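Als Reshma Moodley die Werkstatt in Jerkosholm übernahm, erbte sie einen Wasserkocher, der nur kochte, wenn man ihm gut zuredete, und den Apparat, den alle Jekari nannten. Jekari sollte eines Tages den Haushalt machen, so stand es im Antrag, den ganzen Haushalt mit Wäsche und Abwasch. Vorerst übte er an einer Tasche mit rotem Reißverschluss.

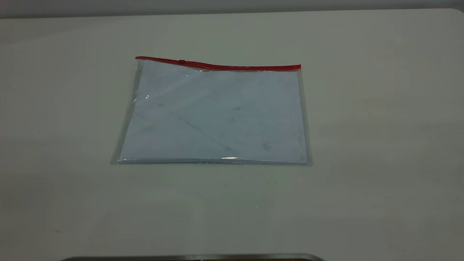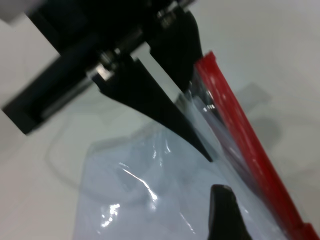
Jerkosholm, 27. Januar

Liebe Sum-yee,

du fragst, ob er mir schon die Küche aufräumt. Ach, meine Liebe! Ich habe 40 Minuten neben ihm gesessen, mit kaltem Tee und Großmutters Decke über den Knien, und gehofft wie eine Mutter beim Schulkonzert. Die Folie ist so ein glattes, eigensinniges Ding – ich selbst schimpfe ja mit ihr, wenn ich es eilig habe. Er schimpft nie. Er fängt einfach wieder von vorn an, und beim dritten Mal habe ich ihm laut Mut gemacht.

Bei Cirkach meinen sie, im April könne er Handtücher falten. Ich habe genickt und meine Handtücher am Abend selbst gefaltet, alle schief, wie immer. Komm bald her und bring den guten Tee mit, dann stelle ich euch einander vor.

Deine Reshma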